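Why Does a Braided Cord Hold Together?

Look around your house and you'll find braids all over the place! There might be one in your hair, one on your shoelaces, one on the drawstring of your hoodie, and one hanging off the bag you take to school. Braiding is one of the oldest tricks people have for making something thin into something tough, and you can learn it with three pieces of yarn and a bit of patience.

Start with one thread

Pull a single thread from an old sock and give it a tug. Snap! One thread by itself isn't very strong. It gets thinner in some spots and thicker in others, and it always breaks at its weakest spot.

Now put a bunch of threads side by side. They're stronger together, but there's a problem. They slide around, they spread apart, and they catch on everything. If you tried to carry your lunch on a loose bundle of threads, you'd be picking knots out of it by noon.

People found two good ways to fix this. One way is to twist the threads, and that's how a lot of rope is made. The other way is to braid them, so that each strand goes over one neighbor and under another, all the way down.

Over, under, over, under

When strands cross like that, they press against each other. That rubbing and gripping is called friction (it's the same thing that stops your sneakers from sliding on the gym floor). Pull on a braid and the strands squeeze in even tighter!

A braid has another nice habit: it doesn't like to untwist. Hang something from a twisted rope and it may start to spin, because the rope is trying to unwind. In a braid, some strands lean left and some lean right, so they balance each other out.

In the small town of Loklow there's a cord workshop called Henare, and the noise inside is wonderful — a clicking, whirring racket, like a hundred bicycles going by. The machines there carry spools of thread in and out around a circle, and the spools pass each other like dancers. One half goes clockwise. The other half goes the opposite way. Out of the middle comes the finished cord, and a full spool of it is 600 feet long. The workshop has 28 machines, and when they all run at once you have to shout!

What is a herringbone?

Once you start looking closely at cords, you'll see that they don't all have the same pattern. Some have little diamonds. Some have rows of tiny V shapes, tucked one inside the next. That V pattern is called herringbone, after the skeleton of a fish called a herring, with its thin bones slanting away from the middle. You can find it on floors and on winter coats too.
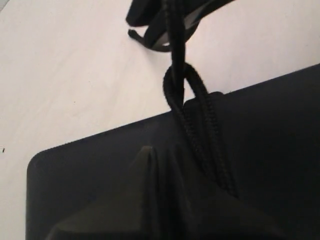
Plestitz
November 2021

Black cord like this is a great one for pattern hunting. The color is the same all the way along, so it's the weave that makes the pattern, with light catching on some of the strands and shadows in the gaps. Get your nose right down close to a cord and follow the slanted lines with your eyes.

A loop is useful because you can get your fingers through it, or hang it over a hook. Braided cord is good at making loops, too. It bends into a curve without cracking, the way a stiff plastic strip might.

Try it yourself: the Monach braid

You'll need 3 pieces of yarn in different colors, each as long as your arm, and some tape.

Tape the three ends to a table, side by side. Take the right piece and cross it over the middle one. Now that piece is the new middle. Take the left piece and cross it over the middle. Then right again, then left again, and keep going! Pull gently after each cross so it stays even.

When you get near the bottom, bring the end back up to make a loop and tie a knot in it. Now you've got a pull for a zipper, or something to hang your keys on.

If yours comes out lumpy, try pulling the same amount each time. And if you want a harder one, look up how to braid with four strands — it makes a rounder cord, and it's a lot of fun once your fingers get the hang of it.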